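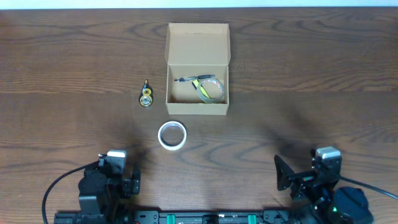
最終更新日:2025年5月4日

テープのひみつ

つくえの上の道具をかたづけるとき、テープが何種類も出てくることがあります。写真では、ふたの開いたダンボールの箱に、とうめいなテープが入っています。箱の外には、白いマスキングテープと修正テープがあります。どれも「テープ」とよばれますが、しくみと使いみちはちがいます。

とうめいなテープ
うすいフィルムのかた面に、「ねんちゃくざい」というねばねばしたものがぬってあります。ねんちゃくざいは、やわらかくて形が変わりやすい材料です。指でおさえると、紙の表面の細かいでこぼこに入りこみ、くっつきます。はったあとに上からこすると、よくつきます。ふうとうをとじたり、やぶれた紙をつないだりするときに使います。

マスキングテープ
「マスキング」は、おおってかくすという意味の英語からきたことばです。もともとは、ペンキをぬるとき、色をつけたくないところにはるためのテープでした。ねんちゃくざいの力が弱めなので、あとではがすことができます。紙でできたものは手で切れて、えんぴつやペンで字も書けます。箱に中身の名前をはっておくときにべんりです。ただし、長い間はったままにすると、はがれにくくなることがあります。

修正テープ
ペンで書いた字をまちがえたときに使います。中のリールには、白いまくをのせた細長いテープがまいてあります。先を紙におしつけて引くと、白いまくだけが紙にうつり、のこったテープは本体の中にまきとられます。液の修正ペンとちがい、かわくのを待たずに上から字を書けます。

箱にしまうとき
道具をしまう箱は、浅いもののほうが中がよく見えます。次のことに気をつけましょう。
・はさみは、はをとじてから入れる。
・修正テープにキャップがあれば、しめる。
・テープのはしを少し折っておくと、次に使うときに見つけやすい。
・日なたや暑いところにおかない。ねんちゃくざいがやわらかくなり、横からはみ出すことがあります。

しらべてみよう
テープを5センチずつ切って、紙、ガラス、木の板、ぬのにはってみましょう。この4つのうち、いちばんはがしにくいのはどれでしょうか。とうめいなテープとマスキングテープの両方でためして、ノートに表をつくります。木の板は、いらないものを使ってください。つくえにはると、はがすときに表面がいたむことがあります。

ことばのメモ
ねんちゃく:ねばりつくこと。
リール:テープや糸などをまきつけておく、まるい部品。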